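## 4. Fitting the worktop

Read this section through before you unpack the Helleo worktop. Two people are needed for steps 2 to 5.

1. Check that the base units are level in both directions. Adjust the feet until the gap under a straight edge is no more than 3 mm.
2. Lift the worktop on its long edge and carry it upright. Do not carry it flat.
3. Lower the back edge onto the units first, then the front.
4. Slide the worktop towards the wall, leaving 3 mm for the sealant.
5. Check the overhang at the front. It should be 20 mm along the full length.

**Caution:** Do not stand or kneel on the worktop until all the brackets are fixed.

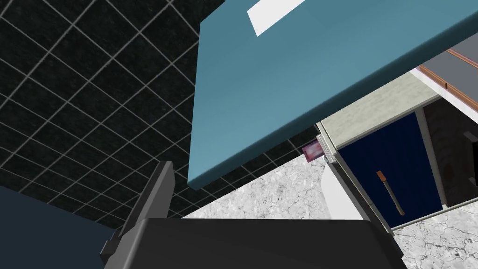 Fix the brackets from underneath, starting at the corners. Space the rest no more than 600 mm apart. If a bracket lands on a joint between two units, move it 40 mm to either side.

6. Mark the bracket holes with a pencil.
7. Drill pilot holes. Put tape on the drill bit so that you do not go through the top.
8. Drive the screws by hand for the last few turns.

**Note:** Use only the short screws in the bag marked Etier. The long ones are for the wall rail (section 5).

9. Wipe down the back edge and run a bead of sealant along the wall. Leave it overnight before using the sink.

If the worktop rocks after step 8, loosen the screws, go back to step 1 and adjust the feet again. Do not pack the gap with card.

Guide revised 11/15/22, Y. Tehrani, Pakanard.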